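Darner 1003 Stage Timer and Cue Light for Comedy Rooms
Made by Mustilik

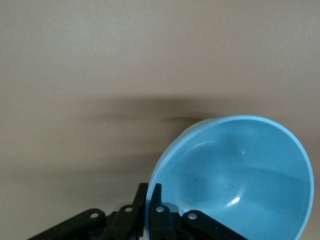
The Darner 1003 is a set timer and cue light for comedy clubs, open mics and small TV or streaming tapings. It tells the performer how much time is left and when to get off. It replaces the phone flashlight waved from the back of the room, which performers miss and audiences notice.

The system has two parts: a light that mounts where the comic can see it, and a control box that stays with the host, the stage manager or whoever is running the booth. They connect by a standard three-pin microphone cable, so most rooms can use a spare line that is already in the wall. There is no app and no wireless link. You don't need a network password to run a show.

How it works

Set the length of the spot with the dial and press Start when the performer takes the mic. The light stays off until the first warning. At the warning point it glows amber. At time it turns red and stays red. If the performer keeps going, the Over button makes the red light pulse slowly. The pulse is meant to be hard to ignore from the stage but does not throw light on the front tables.

The control box shows time remaining while the set is running and time over once it has ended. Both can be read in a dark booth, and the display dims with a wheel on the side.

Warning points are set in advance and stay in memory when the power is off. You can save up to 9 presets, which covers most rooms that run a mix of short open mic spots, guest sets and a headliner. A preset holds the set length, the warning point and the brightness of the light.

For tapings

Productions with a studio audience use the same unit with the Applause Link, a small box sold separately. It lets the stage manager fire an applause sign from the Darner control box. The sign can also be held off during a warm-up act, so a stray press doesn't set the crowd clapping before the cameras are rolling. The Applause Link works with any sign that takes a contact closure.

Live sketch shows can chain two lights to one control box, one at the front of the stage and one in the wings. Both show the same thing at the same time. If you need separate cues for separate performers, you need a second control box.

Mounting

The light comes with a clamp for rails and pipe up to 2 inches across and a flat plate for walls. Most rooms put it on the back wall just above head height, straight out from the mic stand. If you have a balcony, the front rail is a better spot. Avoid placing it next to an exit sign. Performers who don't know the room can mistake one red light for another, and we have had calls about it.

The housing is painted matte black. The lens is recessed and has a removable hood for rooms where people sit close to the back wall.

What's in the box

Cue light with hood
Control box
Power supply for the control box
Pipe clamp and flat wall plate
Quick start card

Microphone cable is not included. The light draws its power through the cable, so it doesn't need an outlet of its own. Do not run it through a mixer or turn on phantom power on the same line.

Specifications

Model: 1003
Light colors: amber, red
Saved presets: 9
Largest pipe for clamp: 2 inches
Light connection: three-pin XLR
Memory: kept with power off
Finish: matte black
Use: indoor only

From rooms that use it

"We run a long open mic and it used to finish well after midnight. I was the one with the flashlight. Now I press a button and the light does it. People still run over, but they can't say they weren't told."
Merike Sproģis, open mic host, Katsaros

"It took us almost 14 minutes to install and most of that was finding the ladder. My one complaint is that the Over button is too close to Reset. I put a piece of tape on ours."
Efe Onuoha, booth manager, Unell

We moved the two buttons farther apart on units shipped since May. Owners of earlier units can ask for a clip-on button guard at no charge.

Common questions

Can the performer turn it off?
No. All controls are on the control box.

Does it make any sound?
No. There is no fan and no beeper in either part.

Can I pause a set?
Yes. Hold Start until the display blinks, and press it again to carry on. This is handy when a mic dies or there is a long interruption from the crowd.

Will it work with our old cue light?
Probably not. Most older lights are wired straight to a wall switch. Send us the make and a note on how it is wired and we'll let you know.

Orders and support

The Darner 1003 is sold direct and ships fully tested. Clubs and theaters can order on account. For prices on more than one unit, or to borrow a demo unit, write to Kalliopi Tsakiris in sales. For wiring questions and repairs, ask for Arūnas Toom - he answers in the mornings, before load-in.

Related items

Applause Link
Second cue light for chaining
Spare hood
Replacement power supply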